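15 de octubre de 2022. Notas de la visita a Skilari, puesto Drura (pinzas de mano). Apuntes rapidos, ya los pasaré a limpio.

## Llegada

Nave pequeña, café malo, trato muy bueno. Nos llevan directo al puesto. Mesa de madera clara, cesta de malla negra, dos pinzas, y cables por el suelo. Contador de ciclos en la pantalla de la entrada: 2.273 desde marzo.

## El puesto

Lo que más me interesaba: cómo lo mantienen. Regla de la casa, revisión cada 400 ciclos. Dedos primero, luego tornillos, luego cables. La mesa al final y casi siempre con prisas, me reconocen.

Preguntar por los dedos: los cambian siempre por parejas, nunca uno solo. Los repuestos vienen de Giannakopoulos, en cajas de 2. Plazo de entrega malo.

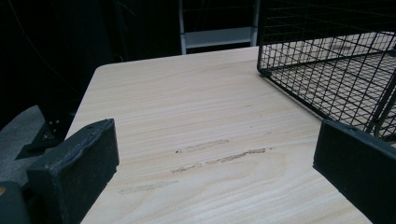
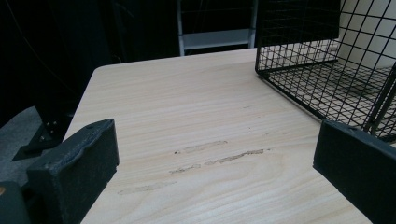

Marcas de roce en el tablero, en el sentido de la veta. Los dedos, abiertos. 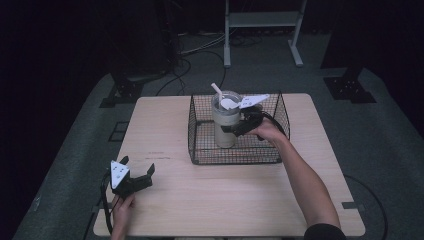 ## Lo que me apunto

- Hoja de revisión pegada en la puerta del armario, no en el ordenador. Copiar la idea.
- Tablero: quieren darle la vuelta antes que comprar otro. A mí me parece bien, mientras la cesta quede en el mismo sitio.
- Cable de cada pinza: mirar el tramo junto a la muñeca, es donde se les parte. Llevan uno de recambio ya montado con conector.
- Apriete de los dedos a mano, sin llave dinamométrica. Esto no me convence nada.
- Calibración después de cada cambio de dedos, con el programa de Skusine. Un rato largo, no me supieron decir cuánto.

Pendiente: pedirles la hoja en PDF y el par de apriete que recomeinda el fabricante. Vuelta en el tren de la tarde, sin comer.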